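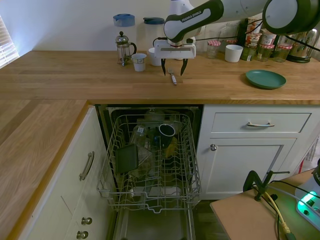 *Counter side, fingers open over the fork.*

November, evening. Back from the kitchen setup at Kollia and writing this before I forget the details.

The comparison I've been putting off finally got run. Policy A is trained on the old set, 862 demonstrations, all of them clean loads from the counter into the dishwasher. Policy B is the same network with the same settings, trained on 897. The extra ones are the recovery demonstrations I recorded last month, where I started the arm in a bad spot on purpose and drove it out again. Gripper too low over the counter, cup tipped against the rack wires, fork turned the wrong way, that kind of thing. Everything else is held the same, including the seed.

It's a small addition and I didn't expect much from it. The original plan in the Vandska proposal was to double the set, and I still think the reviewers will ask why we didn't. But recording takes forever and my wrist hurts, so I wanted to know what the small version gives us first.

## Morning

Setup took nearly 2 hours. Most of that was the starting layout. I've been using a printed overlay to put things back where they were, and the overlay doesn't line up any more after the camera mount got bumped. I ended up redoing the calibration from scratch, then checking it by sending the arm to the same few points along the counter and measuring. It was fine on the left and a little off toward the kettle. I ran it again and it was fine in both places.

I kept the clutter on the back of the counter. The French press, the pitchers and the jars with the checkered lids all stay there for every trial, since the old set was recorded with them and I don't want to change the background now. The green plate stays on the right. I thought about taking the French press out because the arm comes down so near it, but then Policy A would be getting a scene it hadn't trained on and the comparison would be worthless.

Order of trials was shuffled by the script so I didn't know which policy was running. I did guess after a while. Policy A goes down in a straight line and commits. Policy B hesitates, especially over the fork. I wrote down my guesses in the margin so I can check later whether I was really blind. I suspect I wasn't, and that needs to go in the paper.

The fork is still the worst object. It's thin, it lies flat against the wood, and the fingers have to come down very close to the counter to get any hold on it. When the grasp is a bit off, the handle slides out and the fork turns. Policy A then closes on air, lifts, and carries nothing over to the rack. It even opens its fingers there, as if it had something to put down. I've seen it do this so many times that I have stopped finding it funny.

Policy B missed too. The first grasp was no better, as far as I could tell from watching. What changed was after the miss. It stopped, went back up a short way, and came down again at a new angle. Sometimes that worked. Sometimes it did the same small hop over and over until the timeout ended the trial. I've logged those as failures but gave them their own code so I can pull them apart from the others.

## Lunch, more or less

Ate a sandwich in the hallway and read through the draft method section on my phone. The paragraph on recovery data is wrong. It says we sample bad states from the policy's own rollouts, and that was the plan, but what I did was make up the bad states by hand. These are different methods and a reader would care. Fixed the sentence and left myself a note to fix the diagram too.

Also moved the afternoon reading group in the Rondonuwu room to next time. I couldn't have left the arm sitting halfway through a block, and the slides weren't ready anyway.
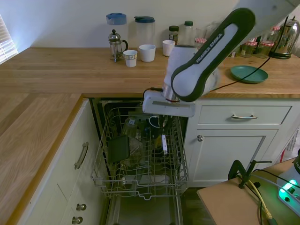 ## Afternoon, rack trials

The rack half of the task went differently from what I expected. I had put most of the recovery demonstrations on the counter side, so I figured any gain would be there. Cups were where I noticed it most. Policy A tends to let go too early, above the wires, and the cup lands however it lands. Policy B goes lower before it opens. I don't know why. There's very little in the new demonstrations about release height, and I never thought about it while I was recording them.

One possible explanation is boring. I recorded the new ones months after the old ones, and I'm a better operator now. Maybe I release lower than I used to, and the policy picked that up. If so, the result has nothing to do with recovery, and what we've measured is me getting more practice. I can test this. I need to record the same number of clean demonstrations now, no bad starts, and train a Policy C on the old set plus those. I should have thought of that before today.

The other thing to look at is the tines. When the gripper comes in low beside something already standing in the rack, the wires and the fingers get close enough that I keep a hand on the stop button. I pressed it 2 times this afternoon. One was needed. The other was me being nervous, and I threw that trial out and reran it, with a note in the log.

Gripper force is still set too high for the drinking glasses, so those are out of the test until I've sorted it. They stay in the rack as things to avoid.

## Where it stands

Policy B looks better on the full task. I'm not writing down a percentage tonight, as the stuck-hopping trials have to be scored properly from the video first, and I'd like to do that with the policy names hidden.

To do:

- score the video, hopping trials separately
- check my margin guesses against the real order
- record the clean demonstrations for Policy C
- redo the overlay so it matches the new calibration
- ask for a stiffer camera mount -- the old one will only get bumped again
- fix the diagram

Arm is parked, brakes on, logs copied to both drives. I forgot to plug in the tablet, so the morning will start with waiting for that.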